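To: the lunch counter list
Date: November 1, 2012
Subject: Re: undercooked chicken, and what to do at the table

On the list last night, somebody at the Wolby end of town wrote:

> My sister and I split the half chicken at the new place on Harju
> Street. The skin was gorgeous but the meat near the thigh bone was
> pink and the juice was pink too. We were too embarrassed to say
> anything and just ate around it. Should we have sent it back? And
> does anybody know how the kitchen would check a thing like that?
> I don't want to get anyone in trouble, I liked everything else.

Oh, send it back! Please send it back. I cooked on the line for 20 years, the last stretch of it at the Lerkard when it still had the big rotisserie in the window, and I promise you a decent kitchen would much rather see that plate again than not. We used to get one back every couple of weeks in the busy season and the only thing that happened was that somebody grabbed a thermometer and the table got a fresh plate.

Now, the pink. Color is a rotten guide with chicken, and I love this subject so bear with me. Young birds have soft bones, and the marrow can stain the meat right next to the bone even when the whole thing is cooked through. Smoked birds go pink under the skin. On the other side, I've seen breast meat that was white as paper and still under temperature in the middle. What you want is 165 degrees F in the thickest part of the thigh, with the probe kept off the bone. If it reads that, you can eat it pink and be happy.

So what you say to the server is "could the kitchen check the temperature on this for me?" That's it. You don't have to accuse anybody of anything, and they can't really argue with it.

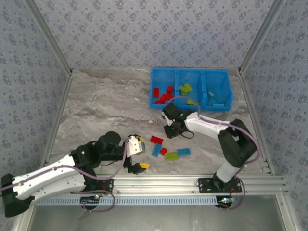 And say it early, before you've eaten most of it. I'm not scolding you, I've done the polite thing myself and eaten half a plate of something I had doubts about. But a whole half chicken can be tested properly, and three bones with a bit of skin on them can't.

The other thing I'd look at is texture. Cooked thigh pulls away from the bone and comes apart in strands. If it's rubbery or shiny and sort of clings when you tug at it, stop there. I trust that a lot more than I trust the juice, although I know every cookbook my mother owned talked about the juices running clear.

As for how the kitchen checks: at the Lerkard we had two probe thermometers on the line and a third in the office drawer that was supposed to be the good one. We checked them in ice water at the start of each shift (a full glass of crushed ice, topped up with water, stir, wait, it should say 32). In August one of the line probes was reading nine degrees high and we only caught it because a new kid did the ice water thing exactly the way he'd been told. Nine degrees! That's a lot of chicken that looked fine on paper. I bought him a beer, or I would have if he'd been old enough.

Half chickens are the tricky ones on a rotisserie menu, by the way. The birds at the ends of the spit sit farther from the heat than the middle ones, so if you only probe the middle you're fooling yourself. Ours held 16 birds on four spits and the end birds always wanted longer. A new place with a new machine takes a while to learn that. I don't know what they've got over on Harju Street but I'd bet a slice of pie it was an end bird.

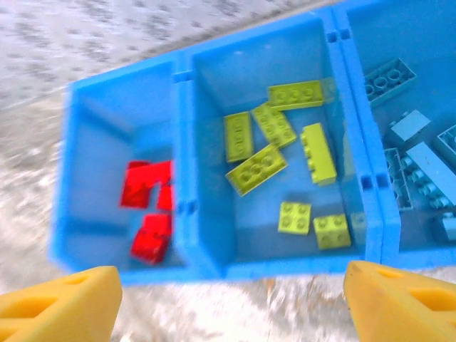 Blue tray, three compartments, with red bricks in the leftmost.

Somebody else asked off list whether it's worth calling the health department over one plate. My own feeling is talk to the restaurant first, while you're still sitting there if you can, and by phone the next morning if you can't. Ask for the manager, tell them the day, the time and what you ordered. If you get a shrug, or if you or your sister got sick, then yes, call the county. They'd like to know when you ate, when you felt bad and what else you had that day, so write it down while you remember. Keep the receipt too. And if either of you is running a fever or can't keep water down, call a doctor before you call anybody else.

I should add that I've been to the place on Harju Street twice and I think it's terrific. The slaw has celery seed in it, the potatoes are cooked under the birds so they get all the drippings, and on Tuesdays there's a soup made from the carcasses that I would cross town for in the rain. The Jokent was never that good in its best year, and I loved the Jokent. So I really hope you go back, and I hope you tell them about the thigh when you do.

For the people cooking at home after reading all this, I get the same thing every time the subject comes up, so I'll just put it in.
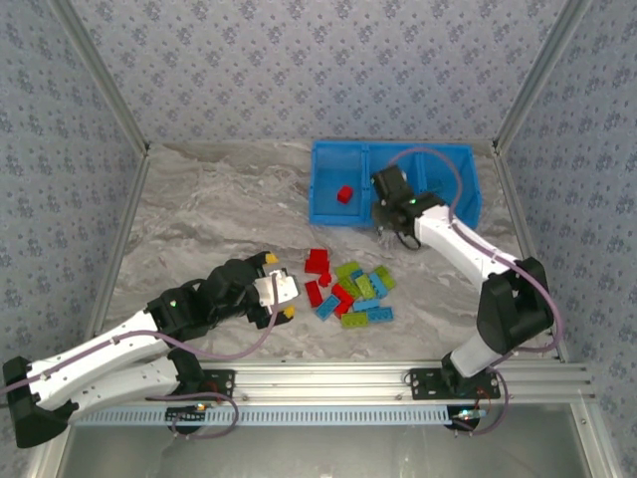
Can I put a half-cooked chicken back in the oven after I've already carved it?

Put the pieces in a shallow pan with a splash of stock, cover it with foil and give it 350 degrees until the thickest piece reads 165. Do it right away and don't let the chicken sit out on the counter first. Wash the board and the knife before you use them again.

The skin won't be crisp after that, but the meat comes out very nice, and you can run it under the broiler for a minute with the foil off if you care about skin as much as I do.

Also, whoever has the list of pie places from the summer, could you post it again? I've lost mine and I'm driving out past Wolby this weekend — hungry, I hope.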